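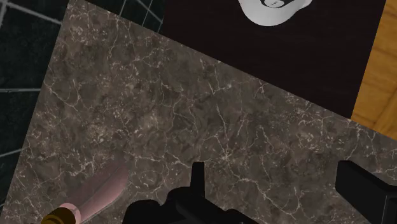

그리퍼를 고르는 일에 넉 달을 쓰고 나면 사람이 조금 이상해진다. 식당에서 집게를 받으면 손가락 끝이 평평한지부터 본다. 우리 팀은 3월부터 Brerholm의 두 손가락 그리퍼와 Dravska의 것을 놓고 비교를 해 왔고, 그 시간의 대부분을 시뮬레이터 안의 부엌에서 보냈다. 대리석 무늬 조리대에는 별 모양으로 뭉친 밝은 줄무늬가 있는데, 나는 이제 그 무늬를 우리 집 벽지보다 잘 안다. 검은 손가락 두 개는 벌어져 있고, 분홍색 반투명 물체는 그 사이가 아니라 왼쪽에 누워 있다. 내가 이 글에서 하려는 이야기는 거의 전부 그 틈에 관한 것이다.

업계의 비교표는 파지력으로 시작한다. 그다음이 스트로크, 반복 정밀도, 무게, 가격이다. 비교표만 읽으면 로봇이 물건을 못 집는 이유는 손아귀 힘이 모자라서인 것 같다. 우리가 돌린 시험은 모두 422회였고, 그중 실패로 기록된 것이 80회였다. 기록을 하나씩 열어 본 Hauwa Nwosu는 그 가운데 힘이 모자라 놓친 경우가 두 번뿐이라고 알려 왔다. 39회는 손가락이 물건 옆의 허공을 아주 정확하게, 규격서에 적힌 반복 정밀도 그대로 움켜쥔 경우였다. 허공은 한 번도 미끄러지지 않았다.

나머지는 손가락이 물건을 건드려 밀어낸 경우와, 기록만으로는 무슨 일인지 아무도 설명하지 못한 경우였다. 후자는 회의록에 '기타'로 적혔다. 나는 기타가 세 번째로 큰 항목인 보고서를 쓴 적이 여러 번 있고, 그때마다 질문을 받지 않았다.

그러니 묻고 싶다. 우리는 지금 그리퍼를 비교하고 있는가, 카메라를 비교하고 있는가? 손가락이 엉뚱한 곳에서 닫힌다면 손가락을 탓할 일이 아니다. 그런데 구매 요청서에는 '그리퍼' 칸이 있고 '물건이 어디 있는지 아는 능력' 칸은 없다. 칸이 있는 쪽에 돈이 간다. 3월에 올린 첫 요청서의 금액은 2,299달러였고, 전액이 손가락과 손가락을 움직이는 모터에 배정되어 있었다. 카메라는 창고에 있던 것을 쓰기로 했다. 결재는 하루 만에 났다.

반투명한 물건이 특히 얄밉다. 분홍색 몸통 너머로 조리대 무늬가 비치고, 왼쪽 위로 가면 색이 거의 사라진다. 사람은 그래도 윤곽을 짐작해 손을 뻗는다. 우리 인식 모듈은 색이 진한 오른쪽만 물건으로 쳤고, 중심점을 그만큼 오른쪽으로 옮겨 잡았다. Amarachi Ogundipe가 이걸 찾아내는 데 이틀이 걸렸다. 그 이틀 동안 나머지 사람들은 Dravska의 손가락 패드 고무가 너무 단단한 것 아니냐를 두고 진지하게 토론했다. 나도 그 토론에서 꽤 길게 발언했다. 고무의 경도에 대해 아는 것은 별로 없었다.

시뮬레이션에서 한 비교를 믿을 수 있느냐는 반론이 있다. Oluwaseun Obi는 내가 이 주제를 꺼낼 때마다 그렇게 묻고, 절반은 맞는 말이다. 접촉 순간의 마찰은 시뮬레이터가 지어낸 숫자에 가깝다. 패드가 닳는 속도도, 케이블이 관절에 끼는 버릇도 거기에는 없다. 파지력을 비교하고 싶다면 실물을 사서 실물을 떨어뜨려 봐야 한다. 하지만 손가락이 틀린 자리로 내려가는 문제는 마찰과 관계가 없다. 가상의 조리대 위에서 물건을 못 찾는 인식 모듈이 진짜 조리대 위에서 갑자기 눈을 뜰 것이라는 주장을 나는 아직 제대로 들어 본 적이 없다. 진짜 조리대에는 형광등 반사까지 있다.

제어기 이야기도 해야 공평하다. Isah 제어기와 Vollero 제어기를 번갈아 붙여 봤는데, 둘의 차이는 틀린 자리에 도착하는 태도에 있었다. Isah는 머뭇거리며 도착했고 Vollero는 당당하게 도착했다. 시연을 보러 온 손님들은 Vollero를 좋아했다. 머뭇거리는 쪽은 도착 직전에 영상을 한 번 더 읽을 틈이 있어서, 우리가 재관측 단계를 끼워 넣자 실패가 눈에 띄게 줄었다. 손님들에게는 그 변화가 '조금 느려졌다'로 보였다고 한다.

내 의견은 이렇다. 그리퍼 비교를 하려거든 정답 좌표를 직접 넣어 준 시험과 카메라로 찾게 한 시험을 따로 돌리고, 표도 따로 만들자. 앞의 표에서 Brerholm과 Dravska는 거의 구별되지 않았다. 뒤의 표에서도 마찬가지였는데, 둘 다 훨씬 나빠졌다는 점만 달랐다. 손잡이처럼 가는 쪽을 집을 때는 Brerholm이 조금 나았고, 이 '조금'에 웃돈을 낼 사람은 내기 바란다. 나라면 그 돈을 렌즈와 보정에 쓰고, 남으면 Amarachi에게 이틀을 돌려주겠다.

물론 이 제안은 인기가 없다. Suleiman Aliyu는 초안을 읽고 제목에 그리퍼가 들어가는 글이 왜 그리퍼를 사지 말라는 이야기냐고 물었다. 사지 말라는 말은 아니다. 손가락 없이 물건을 집을 방법은 나도 모른다. 다만 다음 분기 예산안에는 벌써 손가락이 세 개인 모델이 올라와 있고, 첨부된 근거 자료는 파지력 비교표 한 장이다. 나는 검토 의견란에 카메라 이야기를 적어 냈다. 답은 아직 없다.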